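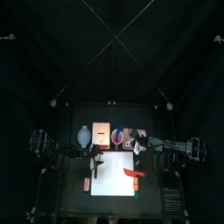 Why would anyone need a whole term to put a play kitchen away? was the first comment we got on our proposal, and it was a fair one. Our answer was that we'd watched children at the Andomow family center try to do it on a Friday afternoon, and they were still at it when the building closed.

The Badano Kit
Project report, Everyday Objects course, Le Goff workshop

What we set out to do

We wanted to put together a small set of play kitchen things that a child of four or five can lay out, play with and put away again without a grown-up pointing at every piece. The Badano Kit is what we called it from the first week, and the name stuck. The kit had to fit in one shallow crate, weigh little enough for a child to drag across a floor, and have enough in it for a decent game of soup or shopping.

We loved this project. It sounds tiny, and then you spend a whole evening arguing over whether a scoop belongs with cups or with spoons (we still don't agree).

Choosing the things

We started with a heap. Everyone brought toys and kitchen bits from home or from thrift stores, and we dumped the lot on a table and began taking things away. The first rule was that no two things in the kit should do the same job. The second was that every piece should be easy to tell apart by color and also by feel, so that reaching into the crate without looking would still work.

The final kit has 13 pieces. These are the ones that caused the most discussion:

The scoop. It's light blue, see-through plastic, with an oval bowl and a short handle. We nearly left it out. Then we gave it to a child who used it as a ladle, a boat, a hat for a doll and a bathtub for the carrot, so it stayed.

The wooden box. Tan, with a narrow dark slot in it. Children want to post things into a slot – anything, all the time. In our first trial the box became an oven, then a bank, then a mailbox. Its plain sides also make it a good landmark in the row, and the things beside it get put back correctly more often than the things at the ends.

The pink cup. Also see-through. We like see-through pieces a lot because you can tell right away if there's something left inside. The blue utensil lives in the cup, head up. We tried storing it flat and it kept sliding under other things.

The carrot. Smooth orange plastic with a dark green top. It was by far the favorite and also the piece most often missing at the end. More on the carrot below.

We left out anything with a lid that screws on, anything with a string, and a really beautiful glass jar that one of us still brings up at meetings.

The row

Our big idea, if it can be called that, was to stop thinking about the crate and start thinking about the row. Before anything gets packed, everything goes in a line along the back of the table. The line is always in the same order. The front of the table stays free for the game, and when the game is over the pieces go back to the line first and into the crate second.

We tested this against the usual way, which is to throw everything in and press down. We ran 40 put-aways in all, half with the row and half without, split over several afternoons at Andomow. With the row, the crate closed on the first try almost every time. Without it there was usually a handle sticking out somewhere and a child sitting on top to help.

We'd expected the row to be slower. It was a little slower the first couple of times, then the children got quick at it, and by the third visit they were correcting us. One of them moved the scoop back to its place while we were still talking. That was a great afternoon!

We also tried a version with outlines drawn on a paper mat, one outline per piece. It looked lovely and it didn't help much. The younger children put things anywhere inside the nearest outline, and the older ones didn't need the mat. The paper also wrinkled at the corners. We cut it from the kit and saved some money.

The crate

We bought ours from Stallarura, in plain gray, after trying two cardboard boxes that went soft at the bottom. Packed, the whole kit weighs 1230 grams, which was well under our limit. The flat things go in first, standing against the long side. The box comes next, then the cup with its utensil, and the scoop goes upside down over whatever is smallest.

We wrote the packing order on the inside of the lid with small drawings in place of words. The drawings took four tries. Our first scoop looked like a shoe, and our first carrot was mistaken for a paintbrush by everyone who saw it. 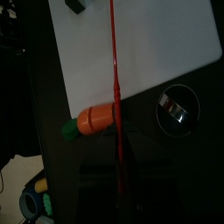

But where does the carrot go if the board is already in its place? a parent wanted to know at the second visit, and we didn't have a good answer. We'd given every other piece a neighbor and had somehow left the carrot for last both times.

The trouble with the carrot is that it's a round thing among flat things. On a table it ends up against the edge of whatever is big and flat, and there it stays, because it looks as if it has been put somewhere on purpose. Thin pieces do the same. A long thin piece, like a rod, gets laid down once and then forgotten, and the color doesn't seem to make any difference. During our trials we found round and thin pieces left behind far more often than anything with a handle or a flat bottom.

Things we tried for the carrot:

Its own spot at the far end of the row. Children at that end of the table remembered it. Children at the other end didn't.

Inside the pink cup, next to the utensil. It fits if the green top points up, but it makes the cup top-heavy and the cup fell over a lot.

In the scoop. This worked best, and we got it from a child who did it unprompted. The bowl keeps the carrot from rolling, and the scoop already had a place in the row, so there was nothing new to learn. The packing order had to change, which meant a fifth version of the lid drawings, but we were happy to do it.

What it cost

Roughly 800 words of this report's first draft were about the budget, and our readers asked us to stop, so we'll keep it short. Most pieces were secondhand. The crate was the only thing bought new, and the wooden box needed sanding along the slot, which we did by hand in the workshop.

What we'd change

The dark tabletops we worked on in the workshop made it very easy to spot pale and bright pieces. At Andomow the tables are light wood, and the see-through pieces almost vanished on them. We should have tried both kinds of table from the start. If we made a second kit, we'd pick a stronger blue for the scoop.

We'd also test with mixed ages earlier. Nearly all of our early notes come from five-year-olds, who turned out to be very patient with us. The three-year-olds had their own system, in which everything goes in the wooden box or tries to.

The row could use a clear beginning, too. Children who read from left to right started on the left, and the ones who don't read yet started wherever they were standing. Both ways work, though two children starting from opposite ends meet in the middle with one piece too many, and then there's a negotiation.

Where the kit is now

The kit is at Andomow until the end of the term, on the low shelf by the coats. We check on it every other week, wipe everything down and write up what's missing. Last time it was the blue utensil, which turned up in a rain boot. A second kit is planned for October if we can find another box with a slot the right width – ours is the only one we've come across so far, and we've been to every thrift store within biking distance of the workshop.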